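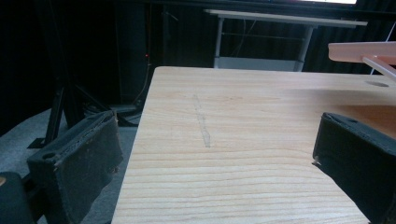 Can the felt-faced fingers stay on the hand-held gripper for the whole collection period, or should they be changed part-way through?

They should be changed part-way through, at the point where the felt begins to lift at the rim, and both fingers should be changed together.

Workshop notebook, gripper comparison
Entry date: 7/25/21
Entered by: Serpil Yazıcı

Purpose of the entry

To record the comparison of finger coverings for the hand-held gripper, and to set down the procedure which will apply until the Pistby arm is released to us. The earlier entries under this heading, from January, dealt only with bare fingers and should be read with that in mind. The grip settings given there are not valid for padded fingers.

Equipment

Hand-held gripper, Clendik body, wrist camera fixed above the fingers and looking forward between them.
Finger covering A: black felt, glued.
Finger covering B: cast rubber sleeve, supplied by Babaei.
Finger covering C: none (bare finger, as delivered).
Controller: Brarkari, firmware unchanged from the previous entry.

The Brarkari controller was used only to log finger opening. No motor was driven during the comparison. Closing force was supplied by the operator's hand in every trial, and the results should not be carried over to the arm without a further check.

Method

Each covering was used by the same operator on the same set of objects: a glass tumbler, a folded cotton cloth, a steel ruler, a cardboard carton and a short length of dowel. Each object was lifted from the table, held for 7 seconds, turned through a quarter turn and put down. A trial was recorded as a failure if the object slipped far enough to be noticed in the recording, or if the operator had to close the fingers a second time.

The order of coverings was changed between sessions. The objects were wiped before each session, and the operator wore no gloves.

Observations

Felt (A). Grip on the carton and the dowel was good. Grip on the tumbler was acceptable when the fingers were brought in level, and poor when one finger touched before the other. The ruler could be held flat but turned in the fingers when taken by one end. The felt leaves no mark on the carton. It frays along the top rim of the finger, where the edge meets the table and the sides of objects, and it picks up lint. Loose fibres at the tip are visible to the wrist camera and should be trimmed before recording. They must not be pulled, as this lifts the glued layer beneath.

Rubber (B). The best grip of the three on the tumbler and the ruler. The cloth was troublesome: the sleeve dragged the upper fold and the operator was obliged to release and begin again. The sleeves also reflect the ceiling lights, and a bright patch moves across the lower part of the recorded picture whenever the wrist is turned. This was not expected and has been reported to Babaei, with a request for a matt version.

Bare (C). Satisfactory on the cloth and the carton only. The tumbler slipped in 3 trials, and work on it was stopped at that point for reasons of safety.

Effect on the camera picture

The fingers take up a large share of the lower part of the picture at all times, and their appearance therefore matters as much as their grip. Black felt stands out clearly against the pale wooden table and gives an even, dull surface under our lighting. Against the dark curtains it is harder to find the outline of the finger, particularly when the gripper is raised and the table drops out of view. Exposure should be set with the gripper lowered over the table, and then locked. Where exposure was left on automatic, the table surface became too bright each time the curtains filled the upper part of the picture, and the grain could no longer be made out.

The grain is of some use to us. The position tracking holds better over the wooden surface than over the white table, where there is little for it to follow. Colleagues who wish to use the white table should put down the printed mat first.

Decision

Covering A is adopted for all hand-held recording. Covering B is kept for glassware, with recordings marked accordingly in the log. Covering C is withdrawn.

Felt is to be inspected at the start of each session and replaced after 2,000 closures or at the first lifting of the rim, whichever comes first. The closure count is taken from the Brarkari log and is to be copied into the maintenance sheet by the operator. Fingers are changed as a pair. A new finger set beside a worn one closes off centre, and the opening value in the log is then wrong.

Points left open

1. Adhesive. The present glue softens when the felt is cleaned with alcohol. A dry brush is to be used until another glue has been tried.
2. Height of the felt at the rim. It may be possible to fold it over the edge and fix it on the inner face. S. Yazıcı to prepare 2 samples.
3. Pistby have asked for the mounting pattern of the padded finger. Drawing to be sent once the screw positions have been measured again.
4. The matt sleeve from Babaei, if supplied, is to be tested on the cloth before anything else.

Spare felt is in the second drawer beneath the bench, with the cutting template. The template is for the left finger and must be turned over for the right.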